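Share this release (15)
0 comments

We use cookies to remember your settings. Accept | Manage

PRESS RELEASE
Narcombe, 30 Jun 2024

Robot laundry method learns from its worst moments, says Waweru group

The Waweru group at Narcombe today publishes Diso, a training method for two-armed robots that spends most of its effort on the dull bits of a job. Its chosen subject is the washing machine, an appliance that has humbled students for generations and has lately moved on to robotics researchers.

Robots taught by demonstration tend to copy a smooth run well and cope badly once a sleeve goes its own way. Diso looks through each recorded attempt for points where the person guiding the arms paused or backed off, and gives those stretches extra weight in training. In other words, it studies the dithering.

The group recorded 700 guided attempts, then ran 200 trials with the robot working alone. Trained on the same recordings, the Diso version needed a person to step in half as often as the standard one. It was also slower, a point the paper makes on its first page and the authors would like to see repeated in the coverage.
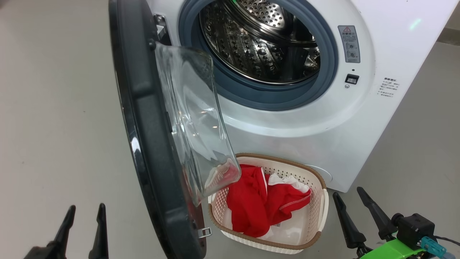 What the robot has to deal with

The task involves a round door, a drum and a basket of clothes on the floor. Cloth is awkward because it never holds the same shape for long, and a frill can hide a good deal of shirt. The door brings its own trouble. Once open it takes up much of the space an arm would like to use, and its glass bowl sticks out towards whatever is coming past.

"We began with the folding, like everyone else, and found we couldn't reliably get anything out to fold," said Esther Mwakyusa, who led the study. "I now have strong views on door hinges. My family has asked me to keep them at work."

Diso uses views from the head and from the wrists. The head view helps the robot plan where its arms should go. The wrist views matter most close to the machine, where glare on the glass and red cloth tangled up with white can make one item look like several. In tests without the wrist views, the robot often reached for the wrong fold and carried on with great confidence.

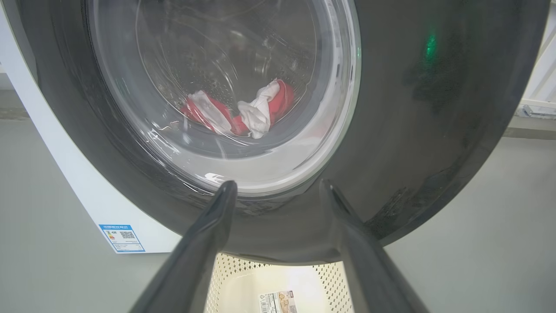 Obadia Kombo

Kombo, who wrote the software and the notes for this section, lists the remaining problems as follows. Socks are still lost. Wet cloth was left out of the study and will be tried next. All the trials used one model of machine, so nothing can yet be claimed for the one in your kitchen.

The recordings made in May will be released with the code, including 15 attempts the group calls "instructive". Urkon, which paid for the work, has asked whether the method might suit dishwashers. The group is thinking about it, slowly.

Press contact: Imani Athumani, Waweru group, Narcombe

Get our research news by email. Unsubscribe whenever you like.
2 shares today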